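Search products
Print this page | E-mail this page
Reading time: 2 min

Rostska two-arm kit, bench and simulation package

The Rostska is a pair of arms for home builds and shared workshops. It ships as parts with a matching simulation model, so a task can be worked out on screen before any hardware is bolted down. Each arm reaches 755 mm from the shoulder axis. Assembly takes two people one long day with ordinary hex keys and a torque driver.

The kitchen set in the simulation package was modeled by Ronja Öberg and Linnea Boström at the Wernodley shared workshop. Cabinet doors, drawers and bar handles are the main practice targets. Start with the upper doors – they need the most reach and show up bad base placement early. 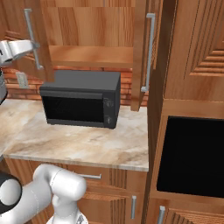
Base height is the setting most builders get wrong. Set it in the model first, run the door task 17 times, and copy the value to the stand only when the elbow clears the counter edge on every run. The stand adjusts in steps of 26 mm.

Joint limits live in one file, shared by the model and the controller. Edit it once and restart both.

Not included: power supply, stand feet, emergency stop. The Dahlgren stop button fits the rear connector without an adapter.

Page maintained by Jhonatan Arango. Revised 06/02/2023.

Print this page | E-mail this page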